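Ticket: Mustix two-arm kit, right arm pauses during bag unpacking
Status: open, waiting on Furkberg support
Opened: December, 9:40 am

Hi again! Same kit as my last ticket (the Mustix pair on the rail), new problem. The right arm goes into the paper bag fine, then freezes for 2 seconds before the gripper closes. Left arm never does it. I ran the unpack routine 200 times overnight and got the pause on 100 of them, so at least it's consistent, ha.

Tried so far: power cycled both arms, reseated the right cable at the base, dropped the speed to 5 in the settings page. No change with any of it. No error in the log either, just a gap.

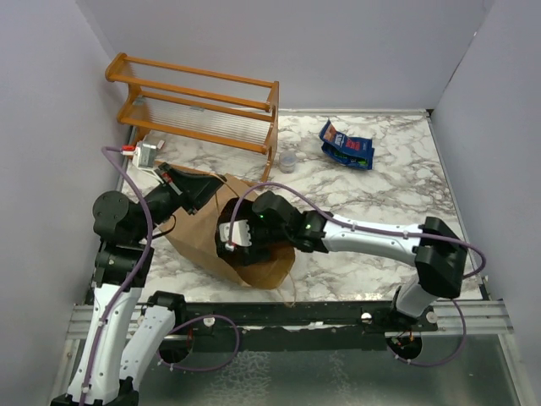
Right gripper in the mouth of the bag, left one by the closed end. Both green lights on.

I did update to the Trarnden firmware last week, and I'm pretty sure the pause wasn't there before (didn't log it, sorry!). Can I roll back just the one arm, or do they have to match?

Otherwise I'm still really happy with the kit. The cable clips you sent are great, by the way.

Update, 2:15 pm: swapped in a plastic bag, same pause. Log attached.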